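4.2 Open-day sessions

The second part of the study took place during the April open day at the Garkmont laboratory. Visitors entered in small groups and watched the arm work at a wooden table set with household items and light blue parts. Staff continued their own tasks nearby, as they would on any working day. In total, 243 visitors agreed to complete the Studero questionnaire before leaving.
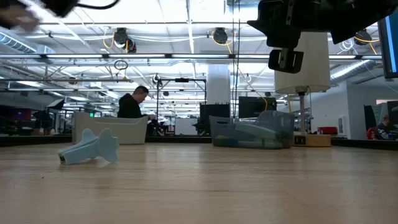 Figure 3. Tabletop workspace with storage bin, table lamp and gripper.

Groups were told only that the parts belonged in the bin. The host, Paora Stubbs, answered questions after each session but did not comment while the arm was moving - a rule carried over from the earlier Zestuston visits. Questions were written down by 2 observers and later sorted by topic using the Bashir scheme, which gave 579 entries. Most concerned safety and speed. Fewer visitors asked how the arm chose where to grasp a part, although this was the main subject of the introductory talk. Entries that fit more than one topic were counted under the first one raised.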